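Home News Opinion Letters Living Archive Contact

January
By Rosaura Taipe

Bring back the parts counter

My kettle stopped working in the autumn. The switch on the handle no longer stayed down, so you had to stand there and hold it until the water boiled. I did this for three weeks, and then I rang the company that makes it, Onier, and asked for a new switch. The man I spoke to was polite. He said they did not sell the switch. He could offer me 2 pounds off a new kettle.

I grew up over a shop that sold switches. It was on the main street in Brinley and it belonged to Gediminas Sakalauskas and his wife Austra, who rented us the upstairs rooms. The front sold new things, mostly vacuum cleaners and irons. The back was the parts counter. People came in with the broken piece in a paper bag or wrapped in a tea towel, put it on the counter, and Austra went to the drawers. Belts, hoses, feet, fuses, knobs, door seals, the little rubber ring that goes inside a pressure cooker lid. If she did not have it she wrote it in the order book, and it came the week after.

The shop closed when I was at college. What I miss is the counter, and I think we should have it again. I mean this as a practical proposal. Firms that sell household goods in this country should have to sell the parts of those goods, over a counter or by post, at a fair price, for as long as a reasonable person would expect the thing to last.

There are rules already, and I have read as much of them as I could stand. They cover some machines and not others. They say a good deal about parts being available to professional repairers, and much less about the rest of us. A door seal is not a professional matter. Anyone who can put a fitted sheet on a bed can put a seal on a washing machine, given an hour and some bad language. Yet I have met people who threw out a machine over a split seal, and they were not lazy or careless people. They had looked, found nothing for sale, and had wet school uniforms on the floor.

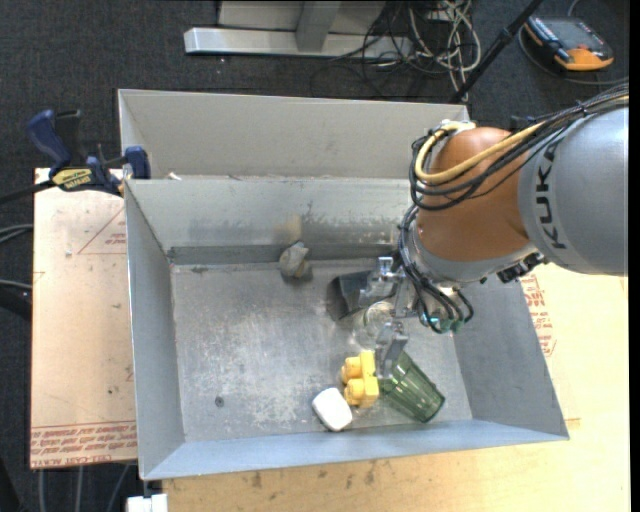
The usual answer from the trade is cost. Storing parts is expensive, they say, and most of them are never asked for. I put this to Benedikt Hinrichs, who ran a warehouse for a maker of cookers until he retired and who now lives two doors down from me. He did not dismiss it. At one time his firm kept 888 different parts for cookers alone, and he said a fair number of those sat on the shelf from the day they arrived to the day they were written off. But he also said the reason there were so many was that every new model had its own knob. The cookers were much the same underneath. The knobs changed so that the cooker would look new in the showroom.

That seems to me to be the real cost, and it was one the firm chose. If a kettle switch were the same switch from one year to the next, a small drawer of them would serve everybody for a decade. Light bulbs mostly manage it. So do bicycle tyres and tap washers. I can buy a washer for a tap fitted before I was born, from a shop which has never heard of the people who made the tap.

The second answer is safety. A kettle is water and electricity, and the makers say they do not want people like me opening one. I take this seriously. I would not open a microwave, and I would like them all to carry a warning telling me so. But it is a strange argument from a firm that has just sold me a thing whose switch I was holding down with my thumb. People do not stop using something the moment it goes wrong. They use tape. They wedge it with a spoon. A proper part with a sheet of clear instructions is safer than a spoon.

The third answer is that customers prefer new things. Some do. My sister-in-law Kadri Petrauskas enjoys buying a toaster more than anyone I know, and she is welcome to it. Her old one went to my nephew, though, and when its crumb tray broke he could not get another crumb tray. A parts counter would take nothing from her. She could go on buying toasters.

I should be fair about price as well, as the old counter was not cheap. I remember my mother complaining that a hose cost a quarter of what the cleaner had. A part made in small numbers will always look dear beside a whole machine made in a very large number, and I doubt any law could make it otherwise. Last year I paid 60 pounds for a pump for my washing machine and I could see that a younger me would have found that hard. Still, the machine itself would have cost several times as much, and it has been running since. I would rather have the choice and grumble about it.

What would a modern counter look like? I don't think every high street will get one, and Brinley certainly won't, the shop being flats now. It could be a window in the back of a hardware shop two mornings a week. It could be a shelf at the library, next to the one where ours already lends out drills. Posance, the town across the river, has a repair morning once a month and I went along in the winter. They saw 126 items last year, and the woman with the sign-in book told me that the ones they sent home unmended were mostly sent home for want of a part. There were people in that hall who knew exactly what was wrong with a lamp or a mixer and how to put it right, and had nothing to put in it.

So I would begin with three dull requirements. Put the part number on the part, where it can be read without a magnifying glass. Publish the list. Sell anything on the list to anyone who asks, for ten years after the last one leaves the shop. None of this needs a clever invention. Austra Sakalauskas did it with a chest of drawers and a carbon order book, and she closed for lunch.

I did get my kettle mended in the end. A stallholder at the Yu market had a box of dead kettles under his table, one of them the same model as mine with a burnt-out base and a good switch. He charged me the price of a cup of tea and fitted it while I held the lid. It was luck, and I don't think keeping a kettle should depend on it. I have written to Onier again, this time asking about the lid hinge, which has started to go.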